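Frequently asked questions about recording for the Custlow cloth set

I keep getting the same handful of questions by email, so I've finally put the answers in one spot. I run the recording sessions at Parnden, I've done more of them than anyone should, and most of what follows I learned by doing it wrong first. If yours isn't covered, the contact form at the bottom of the site comes to me.

What are you collecting, exactly?

Short recordings of a two-arm robot handling cloth. A person steers the arms, the arms do something with a piece of fabric (pick it up, fold it, flatten it, pass it across) and we save the camera views along with every joint position and gripper command. One go from start to finish is an episode. The learning system gets a big pile of episodes and tries to work out what the arms should do next from what the cameras show it.

We call the whole pile Custlow. The software that does the learning is a separate project called Arkness, and I'm not the right person for deep questions about that one! I make the food, they do the eating.

Why cloth? Isn't that the hard one?

Yes, and that's why it's fun. A block looks much the same wherever you put it down. A piece of cloth has a different shape every single time, it hides its own corners, and it hangs differently depending on where you grabbed it. You can't write a tidy rule for it, so examples are the way to go, and lots of them.

How many episodes do you need?

For one task with one cloth, we aim for 100 good ones before anybody bothers training. We've had a go with fewer and the arms sort of got the idea, in the way a puppy sort of gets the idea of a leash. After that first batch we train, see where it falls over, and record more of whatever it's bad at.

A sitting is 20 episodes and then a proper break. I used to push through and my last few were always rubbish. Tired hands make jerky recordings, and the system will happily learn jerky.

What do the wrist cameras see?

Mostly fingers and whatever is near them. There's a little camera on each wrist that looks down along the gripper, so the fingers are always there at the bottom of the view, and when the arm is travelling quickly everything else goes to soup. New people worry about this. They look back through a recording, find a blurry bit, and want to bin the whole thing. Please don't! 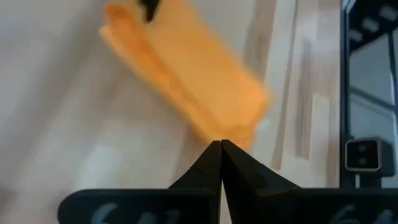 Wrist view with the fingers closed and nothing between them.

A blurry stretch on the way to the cloth is fine and we leave it in. The system has to cope with blur when it's running by itself, so it may as well meet some now. What I do throw out is an episode where the picture freezes, or where the cameras and the joint readings have drifted out of step. You can spot the second kind because the fingers seem to close a beat before or after the command says they did.

Should the gripper start open or closed?

Either, as long as you mix it up. We had an early batch where I started every episode with the fingers closed, purely out of habit, and the system decided that open fingers meant it was already halfway through the job. It took me embarrassingly long to work that out. Now the start position is on the session sheet and I change it as I go.

How tidy should the table be?

As tidy as a table gets in normal life. Don't scrub it down to nothing, and don't stage a mess either. If there's an odd thing near the back of the table, it can stay. The one thing I fuss over is the lights. If you switch one on or off partway through a sitting, write it on the sheet.

What counts as a good grasp?

One that takes hold of the bit of cloth you meant to take hold of. With the fabric lying loose you want to come down with the tips on either side of a small ridge, close gently, and draw up a narrow pleat. Go in too deep and you collect a great wad that won't fold nicely. Too shallow and you're pinching fuzz.

Seams and overlaps are where it gets interesting, because there are two layers and you might want one of them or both. Decide before you close. If you dither over it with the fingers half shut, the dithering goes into the recording too.

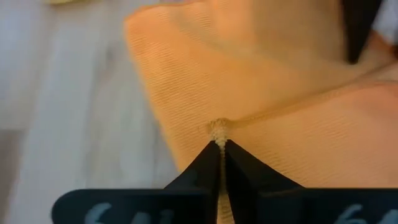
Gowda wrote in to disagree with me on that point: a bit of dithering is worth keeping, as long as the grasp comes good in the end, because a system that has only ever watched confident people has no idea what to do when it's unsure. I'd keep the hesitation and mark it on the sheet, so whoever trains on it can choose.

Fair enough, and I've softened since. The rule now is that hesitating is allowed if you sort yourself out and carry on, and there's a tick box for it. Wandering about over the cloth because you've forgotten what you were doing still gets deleted. (I have done this. More than once.)

Do you keep the failures?

We do, in their own folder, labelled as failures. A dropped cloth followed by a good second try is gold and goes in the main set. A dropped cloth followed by me saying something rude and pressing stop goes in the other folder. Arkness uses that one for teaching the system to recognise when things have gone wrong, so don't tidy it away.

Do I need to know how to code?

Nope. You need to be able to sit still, follow a sheet, and be honest when you mark your own work. If you can back up a trailer you'll probably pick up the steering faster than the programmers do. Most people feel all thumbs in the first sitting and much better in the second.

How do I label an episode?

Type the task in plain words, the same words every time. "Fold the cloth in half" and "fold cloth over" look like the same job to you and me, but they get stored as two separate tasks and then somebody (me) has to go through and merge them. We ended up with 21 different spellings and phrasings for 2 tasks in the first month, so now there's a drop-down list. Use the list. If your task isn't on it, ask and I'll add it.

Does the colour of the fabric matter?

A bit. Strong colours are easier to start with because they stand out from a pale table. Once the system is doing all right on those, we bring in paler cloth and patterned cloth, which trip it up in new and annoying ways. Ribbed or textured fabric is worth including early on, I think, since the fingers catch on it differently from smooth cotton.

Can I use the recordings for my own project?

Students and hobbyists, yes, just fill in the request form and tell me what you're up to. I like knowing! Companies need to write to the Parnden office first. Either way you get the episodes, the session sheets and the failures folder, and I'd ask that you send back anything you find wrong with the labels. There will be something.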